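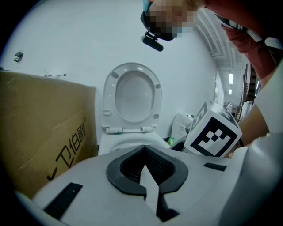
Which text of "Stirnbridge" should a reading group cite, and where did chapter 41 go?

Asked 31st July
Tags: victorian-fiction, editions, serialization, textual-variants

I am preparing a reading schedule for the novel "Stirnbridge" and have run into a numbering problem. Members of the group own three different texts:

1. The Mulley three-volume edition (a library scan, all three volumes complete).
2. The Batell one-volume reprint, in small type, no introduction.
3. The Xiao e-text, which says only that it was "prepared from an early edition."

The Mulley edition has 68 chapters. The Batell has 67. The Xiao has 68, but its chapter divisions do not match Mulley's after chapter 40. In Mulley, chapter 41 is the long interview between the squire and his lawyer over the mortgage on the mill land. In Batell, chapter 41 is the dinner at the rectory, and the interview is missing entirely. In Xiao, the interview is present but is split between the end of chapter 40 and the start of chapter 41, and the second half is shorter than in Mulley.

I compared the Mulley and Xiao versions of the interview with a word count. Mulley's is longer by 2,075 words. Most of the difference is one continuous passage in which the lawyer explains how the settlement was drawn up. There are also small changes in the dialog, mainly removed oaths.

What I need to know:

Is the longer version the earlier one, or was it added for the three volumes?
Is Batell's omission a known cut or a printing fault?
Is there a standard way to cite a passage so that people with all three texts can find it?

I have searched the usual catalogs and found nothing beyond dates and page sizes. The novel ran in a monthly magazine before the book came out, but I have not seen the magazine text.

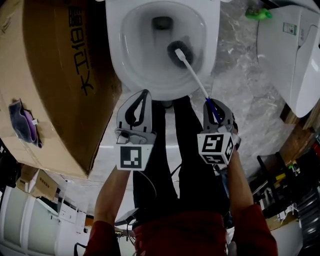
Brush in the bowl, seen from above.

3 replies, sorted by votes

Accepted

The pattern you describe is consistent with the Xiao text having been taken from the serial and the Mulley text from the author's revision for book form. The evidence is as follows.

Serial parts had a fixed page allowance. A break in the middle of a conversation, with a chapter ending on a line of dialog, is typical of a division made to fit a monthly part. An author assembling the volumes would often put the conversation back together and move the chapter break to a natural point. That explains why the interview straddles chapters 40 and 41 in Xiao and is whole in Mulley.

It does not settle the question of the 2,075 words. There are two possibilities. The passage may have been in the manuscript and cut by the magazine for space, then restored. Or it may have been written new, to bring volume two up to length. Three-volume publishers wanted volumes of similar thickness, and a padded legal explanation in the middle of volume two is an old trick. Check the length of volume two against the others in your scan. If it is already the longest of the three, padding is unlikely and restoration is the better guess.

The removed oaths point the same way as the chapter break. Magazines intended for family reading softened language, and book editions frequently put it back. Look at which text has the stronger wording. If Mulley has "damned" where Xiao has a dash or nothing, Xiao descends from the serial. You say the oaths were removed but not from which text, so please check this before relying on my answer.

On Batell: the omission is a cut. A lost gathering would leave a jump in page numbers and would almost never begin and end exactly at a chapter boundary. Batell also renumbered the following chapters, and that requires a decision by somebody. Their one-volume reprints were set to a fixed page limit. Look at the opening of the rectory dinner in your copy. In mine the phrase "after what had passed in the lawyer's room" has been reduced to "after what had passed," so the cut was tidied.

For citation, use Mulley volume and chapter as the base, and give the first four or five words of the paragraph. Page numbers are no help across these texts. A two-column table covers the rest:

Mulley 1 to 40: same number in Batell. Same in Xiao, except that Xiao 40 runs on into the interview.
Mulley 41: not in Batell. Xiao 40 (end) and 41 (start).
Mulley 42 to 68: subtract one for Batell. For Xiao, check each chapter.

I have not collated Xiao past chapter 50, but it has the same total as Mulley, so somewhere later two short chapters must have been handled differently or the breaks fall back into step.

Comment: Confirmed, the stronger wording is in Mulley. Volume two is the shortest of the three even with the long passage included. I will put that down as unresolved.

Comment: That does move the odds toward padding. Both can be true of different paragraphs.

Second reply

There was a printing of 700 for the first Mulley issue, according to a bookseller's listing I kept, and a second issue the following August with a corrected title page. Worth checking which one was scanned. I don't know that the text differs. The listing mentioned a misprint in volume three, "morgage" for "mortgage," in the first issue only.

Comment: The scan has "mortgage" throughout volume three, so presumably the second issue.

Comment: Or an owner's copy made up from both. Sets get mixed when they are rebound. Compare the title pages of all three volumes before you write it down.

Third reply

Just have everyone read the Xiao one, it's free and you can search it. We did the book two years ago and no one missed the lawyer chapter. The part with the mill land gets explained again near the end anyway.

Comment: This doesn't address the question as asked. Also, the later explanation gives a different date for the settlement — the discrepancy only shows if you have read the full interview.

Comment: OK but for a reading group it is fine.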